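Questions and Answers: Open Day at the Cloneck Robot Lab

Updated May 5, 2019

We have had a lot of email since the date was announced in the spring newsletter. The same questions keep coming up, so the answers are collected on this page.

When does the open day start and how long does it last?

Doors open at 10 a.m. and close at 4 p.m. The arm demonstrations run on the hour, with the last one at 3 p.m. Each takes 25 minutes, plus time for questions.

Where do I go when I arrive?

Use the Grornell Street entrance and take the stairs or elevator to the second floor. Sign in at the desk outside room 319. The front entrance on the plaza side will be locked.

Do I need a ticket?

Entry is free, but you need a booking. There are 200 places and they are split across the day. If your time slot is full, you can put your name on the waiting list. We do release places the morning of the event - check your email before you set out.

Can I bring children?

Yes. Children under 12 must stay with an adult in the lab. The demonstrations are suitable for ages eight and up. Younger children are welcome but may find them slow.

What will I see?

There are two parts. The first is a live demonstration with the arm in room 319, led by Manju Tiwari. She gives the arm a task on a tabletop and talks through what it is doing. The second is a screen session next door with Ljubica Lazarević, where you can watch the same kind of task run in simulation and try changing a few settings yourself.

Will I be able to drive the robot?

Not the real one. Visitors stay behind the yellow line while it is powered. In the simulation room you can take the controls for a few minutes. If you break something there, we press reset.

Why do you use simulation at all?

Time, mostly. One person can set up and run a few dozen tries a day on the real arm. Our last simulated batch had 3,600 runs and finished over a weekend. Real runs still decide whether a program is any good. We do not put anything on the arm until it has passed 1,000 simulated runs without a collision.

Why does the tabletop have such odd things on it?

The program has to cope with items it was not set up for, so Ljubica mixes them on purpose. Food, a ball and a wooden figure can all end up on one table. The rooms, floors and lighting are changed as well. Some combinations look strange. A program trained on one tidy table tends to fail on the next one.

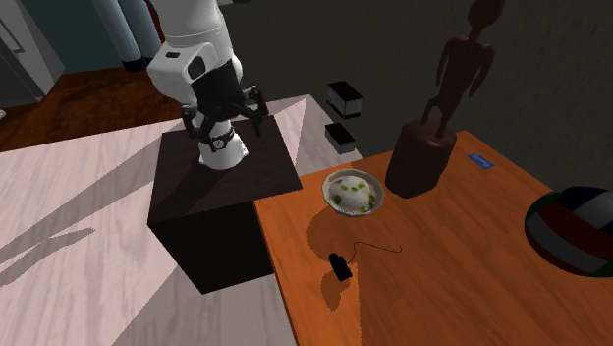 The simulated arm beside the orange table, with its gripper above the pedestal.

What software is it?

The simulator is called Uniyal and was written in the lab. The control program is Covau. Neither is available for download yet. We hope to have a public version of Uniyal in October.

Can I take photos?

Yes, in both rooms. Please turn off your flash during the live demonstration.

Is the building accessible?

Yes. There is an elevator from the Grornell Street entrance and both rooms are step-free. Seats can be kept for you in the front row if you ask when you book.

Is there parking?

Street parking only, with a two-hour limit. The bus stops across from the entrance.

Comments (3)

dkell: Is the 3 p.m. demo the same as the morning ones? Trying to decide which slot to book for my dad.

Manju Tiwari: Same format, different task each hour. The afternoon ones use the bigger objects.

rowan_p: Went last year and the simulation room was the best part for my two. Get there early for it, the line was long after lunch.

Contact: open day desk, Cloneck Robot Lab, room 319 | © 2019 Cloneck | Back to top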